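Teaching by Hand

March 6, 2025

The operators at Andska start their mornings by wiggling their fingers. It is a habit left over from December, when the company moved from short test sessions to full working days and people began to notice how stiff their hands got. An operator sits with a small controller, one hand in the grip, and moves a robot arm by moving her own wrist. When she closes her fingers, the gripper closes. A full shift is 17 tasks, each repeated until the shift lead is satisfied, with a break after every third one.

Andska does not build robots. It makes recordings of people driving them, and sells those recordings to companies that train the software. Most of the work takes place in ordinary rooms, at ordinary tables, with things that people already own. The firm tried a clean studio first, with gray walls and a set of matching plastic blocks. The recordings were tidy and the software that learned from them could stack gray-room blocks very well. Put in front of a kitchen table, it froze or reached for the wrong thing.

So the tables got messier. The instructions for operators, a document known in the company as Getby, now say to leave the room as it is and change only what the task calls for. A task might be as small as lifting a cup off a cloth and putting it down somewhere else. A person does that without a thought. Driving an arm through it, you find out how many decisions are in there. You have to choose a height to come in from. You have to pick a side, and if there is a handle you need to know where it points. Cloth is a problem all its own, as it bunches up and drags, and a cup that stands in a fold does not stand quite level.

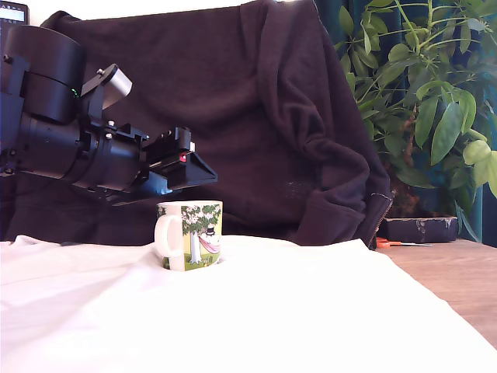
New operators nearly always come down too fast. They watch the cup and forget the rest of the gripper, and the lower finger touches the rim before the jaw is anywhere near where it should be. The usual advice is to stop a little way above, look at both fingers, and then go on. Experienced operators still make the stop, but it gets so short that you would miss it unless you had been told to look for it.

There are two ways of showing a robot what to do, and Andska uses both. In the first, the operator takes hold of the arm itself and pushes it through the motion, joint by joint. It is slow and it makes your shoulders ache, but you feel the weight of the thing and you rarely bump into anything. The second is remote control, which is faster and leaves the operator's hands out of the recording. The cost is touch. Through the controllers the company uses now, made by a small supplier called Okiment, there is a faint buzz when the fingers meet something solid. It does not tell you how hard you are squeezing.

For that reason, mistakes are kept. A session in the Văduva apartment, one of the places the company rents by the week, produced 834 recordings. Of those, 43 were marked as failed, mostly slips and missed grasps. They were filed with the rest under their own label, and in another 5 the operator missed, backed off and got it on the second try. Those five were the ones the customer asked about. A recording of someone recovering from an error is worth a good deal, and it is hard to get on purpose. Operators who are told to make a mistake make it too neatly.

The pay is hourly, with no bonus for speed. Andska had one for the first month and dropped it after the motions turned jerky. What the company wants is a steady hand and a certain amount of patience — it has had good luck with people who used to sew or do dental work, and less with people who play a lot of video games, though there are exceptions.

Whether the work will last is a question the operators bring up themselves. The better the software gets at cups, the fewer cups anyone needs to lift for it. For now the list of tasks keeps growing. The next batch is drawers, and after that, folding.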